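Kitchen and Medicine Storage Check, with Comments
October
By Niamh Fahy
Print this page | E-mail this page

Fallwood Residents' Handbook, home visit sheet 6

I do this check twice a year in the Fallwood apartments, and every time I come home with more to say than the boxes allow, so please forgive the length of the comments. Most kitchens take me 30 minutes, longer if there's coffee!

1. Counters clear of clutter near the stove: OK
Very good in general. One dish towel was hanging over the oven handle, and we had a nice chat about moving it to the hook by the door.

2. Medicines away from heat and steam: NEEDS ATTENTION
The kettle lives right beside the spot where the pills get sorted in the morning. I'd love to see one or the other move down to the far end of the counter. The cabinet over the stove isn't the answer either, as it gets terribly warm in there (I put my hand in while the soup was on).

3. Pill organizer labeled and readable: NEEDS ATTENTION
Please, please read the lids out loud with the resident, one at a time, in good light. It feels a little silly and it takes no time at all. Lids can carry the wrong day, or an abbreviation that could be read two ways, and shiny plastic is hard on older eyes when the ceiling light is on. If two lids could be mistaken for each other, put a fresh sticker on each with the full name of the day.

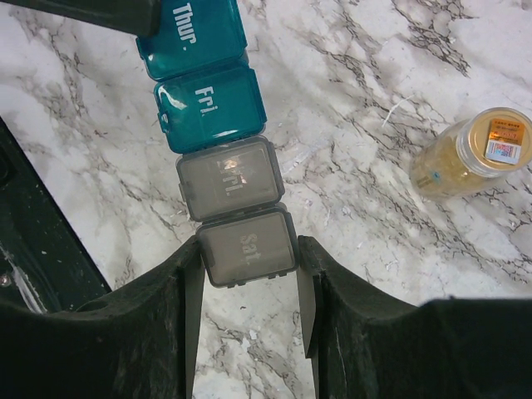 While you're at it, try every latch with a fingertip. A lid that pops up in a handbag is how tablets end up at the bottom with the mints, and I've fished out enough of those to last me.

4. Bottles closed and stored upright: NEEDS ATTENTION
Supplements count too. People are so careful with prescriptions and then leave the vitamins wherever they land. Check that the cap is on tight, read the date, and stand the bottle up in the cabinet before you leave the room.

5. Strength on the label matches the resident's list: FOLLOW UP
The list on the refrigerator says 3,000 for the vitamin D and the newer one from Fernandes Pharmacy says 4,000. I've left a note asking the pharmacist to call. Until then, nothing gets changed, and the old list stays up with a question mark on it.

6. Emergency numbers posted: OK
Lovely big handwriting, taped inside the Trastik cupboard door. The Kaledstead clinic number is the current one.

Next visit: bring stickers, the thick black marker, and the spare hook for the dish towel at item 1. Leave a copy of this sheet with the resident and put the other in the blue folder.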